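Trodska Council Statements: README

Reading time: 2 minutes
Last updated: October 2026
Print | E-mail

This folder holds public statements by members of the Trodska municipal council and the written complaints made against them. It contains 2,000 statements and 87 complaints, all typed again from paper minutes. Each row gives the speaker, the office held at the time, the meeting number and the text. Spelling mistakes in the minutes were kept.

Complaints are in a separate file. Of these, 59 received a written answer from the council, and the column "answer" is empty for the others. An empty cell means only that we did not find a paper. 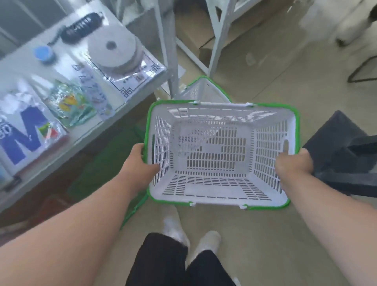
Verna Lindgren wrote to us that the column "office" is wrong for the works department before March, when two commissioners exchanged their posts and the clerk continued to write the old titles. We have corrected the rows she listed, but we did not check the rest of that period.

Names of private citizens were replaced by initials. Please do not try to restore them.

Questions about the Orkby annex, which has a different column order, should go to Alaric Szabo.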